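# Block association: can the city close our complaint without an inspection?

**Lowri Parry**

I am block captain for the 1741 block in Grevthorpe. In October we filed a report with the city's code office on graffiti and broken lighting in the alley behind the Paquette building. On Monday the report was marked "closed — no action." I can find no record that an inspector came out.
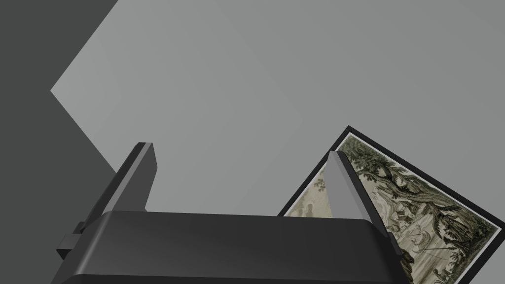
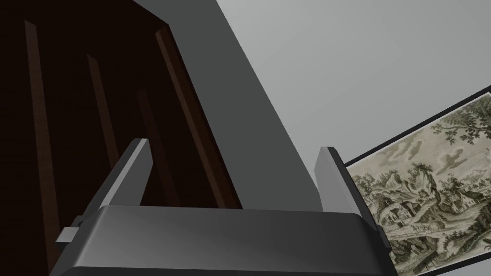
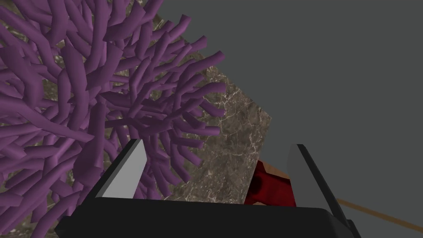
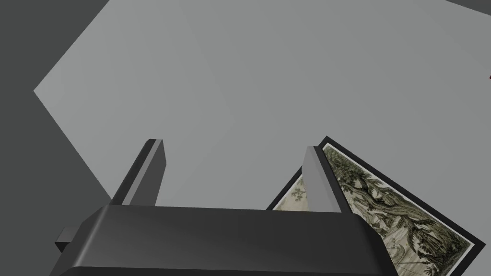

The alley is half public right-of-way and half private easement, per the plat. The report listed both halves under one ticket. Does a closed ticket count as a decision we can appeal, or do we have to file again? There are 27 households on the block and most of them signed the original.

**Willy De Smet**

The single ticket is the likely problem. Most code offices route by parcel. A ticket that covers a right-of-way and a private parcel goes to whichever desk matches the first address entered, and that desk closes it if the defect is on the other side of the line.

File 2 tickets:

- Graffiti on the building wall: property maintenance, using the owner's parcel number.
- Lighting: public works, using the pole number if there is one. If the fixture is attached to the building, it goes on the first ticket.

Put the old ticket number in the notes field of both. Attach the signature sheet to each one as well, as attachments do not carry over.

On the appeal: read the closing notice. If it cites a code section and gives a deadline, treat it as a decision and appeal within that window, even if you refile. If it has only a status line, it is probably an administrative closure with nothing to appeal. Ask the clerk in writing for the inspection log on that ticket. The log will show whether a visit was entered — the status line alone does not.

**Ismail Bouazza**

Same thing happened on Grallero Street. Call your council member's office, they can get it reopened faster than the web form. We never did find out why ours was closed. Lights are fixed now, graffiti came back.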